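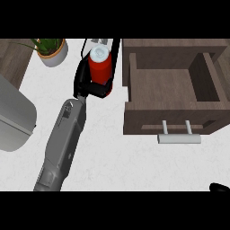

Red can, marble-look worktop.

March 17, 2019

I have now been sent the same article by four separate relatives, all of whom know we go away with the children every school holiday and all of whom think I need telling that travel is good for them. It's the one with the headline claiming that children who visit lots of places do better at school. You've probably had it too.

I read it twice. The first time I was annoyed and the second time I was looking for where the number came from. It leans on a survey of 801 parents, carried out for Flurnex, who sell family holidays. The parents were asked whether they thought travel had helped their child's confidence, and 80 per cent said yes. Well, of course they did. They'd paid for it. Ask me on the ferry home whether it was all worth it and I'll say yes as well, with one child asleep on my arm and the other refusing to wear shoes.

There's no group of children who stayed at home. Nobody asked the teachers. And the families who can afford three trips a year can presumably also afford a quiet room for homework, so I'd like to know how you pull those two things apart. The article doesn't try.

What bothers me more is what this sort of thing does to the holidays themselves. Last December we went to Milero, which is a small town by a lake with one good bakery and a castle that is mostly a car park. I'd booked it because it was cheap and the train went straight there. But I'd been reading too much of this stuff, and I had bought the Sosteo passport for each of the kids. If you haven't come across it, it's a booklet with spaces for stickers, and you earn the stickers by visiting "learning places" and answering a question at each one. Finish the booklet and you get a certificate through the post.

My eldest is 8 and likes finishing things. By the second morning she didn't want to look at the lake because the lake had no sticker. We walked past a man mending a boat, who was quite happy to be watched and had a dog with him, and she pulled at my sleeve the whole time because the museum shut at noon. The museum was two rooms of farm tools. She found the answer to the question (it was the year on a plough), wrote it down, got the sticker and asked to leave. We were inside for less time than it had taken to put our coats in the locker.

My youngest lost his booklet on the train and had a much better week.

I'm not against museums. I'm not even really against stickers. But I'd like to see some sign that any of it does what the back cover says, which in this case is "turns every journey into lasting knowledge". I asked her last week what she remembered from Milero. She said the bread with the seeds on, the bunk beds, and that the hotel lift had a mirror on the ceiling. I asked about the plough and she said, what plough?

We stayed at the Zariņš guesthouse, by the way, for those who have asked. It was clean and warm and the walls were thin. The website promises "204 things to do with children within an hour", and I did go through that list one evening with a glass of wine. It includes the same playground three times under different names. It also includes two petrol stations. Breakfast was very good, though, and they let us leave our bags there after we'd checked out, and I would go back.

The other claim I keep seeing is that you have to start early. There is apparently some golden age for it, and if you haven't got them up a mountain before secondary school, the chance has gone. I can't find where this comes from. I went looking and every page I opened pointed to another page, until I was back at a company selling rucksacks. I didn't leave the county until I was thirteen and I seem to have picked up the habit without much trouble. My brother was dragged round every cathedral going and now won't travel further than his own garden.

So, to the four relatives: yes, I've read it. Yes, we're going away again, and no, it isn't for their marks. We go because I like it and because by the end of a long term the four of us are sick of the kitchen. Some trips have been lovely. One was nine days of rain and a stomach bug, and I can't say that it built anybody's character, least of all mine.

For anyone thinking about the passport, my advice is to borrow somebody else's and have a look before you pay. The questions are nearly all dates. There's a page at the back for the child's own drawings, and that was the one bit she enjoyed, but you can get a plain notebook for a good deal less and it won't tell her she's only a third of the way through.

Her certificate hasn't come yet, since she has eleven stickers to go. She has started asking whether there are any learning places near her grandmother's. I've said I'll look into it, and I haven't.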